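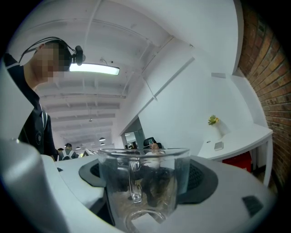 At a white appliance surface, in a dark navy jacket with white piping.

Care of White Appliance Surfaces
Household Guidance, Nesstead Residents' Service
Revised January 2024

White enamel and painted steel show grease and yellowing sooner than darker finishes. Residents are asked to follow the guidance below in all furnished apartments.

Routine cleaning

Wipe the top and door once a week with a soft cloth and warm water containing a little dish soap. Rinse with a second cloth and dry at once. Water left standing along a seam will in time lift the paint.

Scouring powder, steel wool and chlorine bleach must not be used on any painted surface. Scratches made in this way are charged to the tenancy.

Stubborn marks

Mix 4 tablespoons of baking soda with enough water to form a paste. Spread it over the mark, leave it for 5 minutes and wipe it away with a damp cloth. Ink and marker may be treated with rubbing alcohol on a cotton pad, tested first on the back panel. Keep alcohol away from printed dials and lettering.

Door seals

Clean the folds of the seal with a cotton swab dipped in soapy water. A seal that has split or hardened should be reported to Xiomara Thibodeaux at the Wondale office, who will order the part. 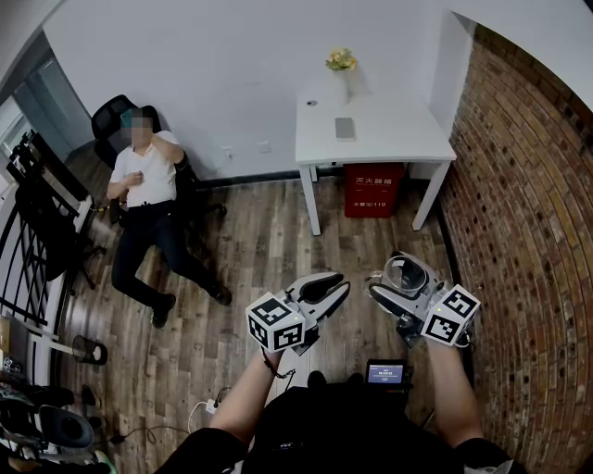 May vinegar be used on the door seal?
Diluted vinegar is acceptable for an occasional wipe, provided that the seal is rinsed afterward. Regular use may dry the rubber, and soapy water is preferred.

Chips in the finish

Small chips should be covered with appliance touch-up paint before rust forms. Apply two thin coats and allow the first to dry fully.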